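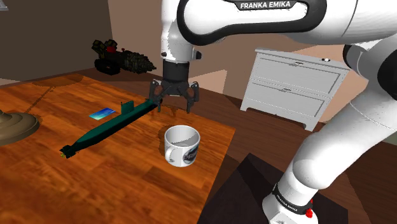
1 min read

Products > Simulation > Task Packs > Zuston Tabletop

Zuston Tabletop is a set of 35 simulated grasping tasks for a single arm with a parallel gripper. Each task puts household items and models on a table in a furnished room. The submarine task asks for a grasp on a long hull lying at an angle, with a mug nearby.

The pack was built to test the Moulin grasp planner, which picks an approach direction before it picks contact points. Corentin Pruvost and Ramiro Echevarría ran 891 trials with it, using three random seeds per task. Most failures came from fingers touching a neighboring object on the way down. Raising the approach height by 25 mm removed many of these but made each trial slower.

Included: scene files, object meshes, trial logs and the scoring script. Lighting and object poses can be changed in the settings file. Results on a physical arm are not part of this release.

Updated in March.

Contact Horkitz | Copyright Horkitz | Back to top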